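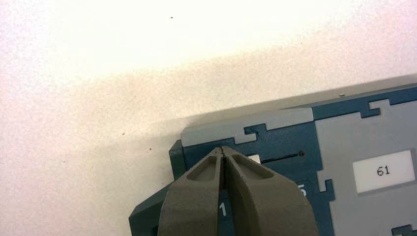
Our project with Kubiak asked what happens to the test bench crew when an arm takes over the sliders, buttons and switches. I spent a Saturday shift with Arnulfo Rivadeneyra, and I loved it! 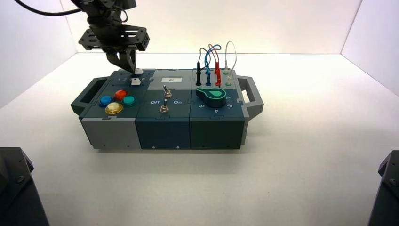 Who loses the bench job?
The two testers stay on, and they now handle fault reports.

Arnulfo used to go through 144 checks a shift by hand.

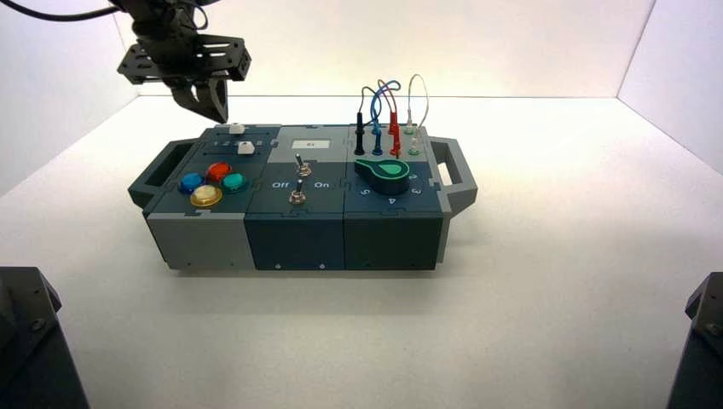

He also gets 20 minutes a day to teach the newer staff, a change he pushed for himself.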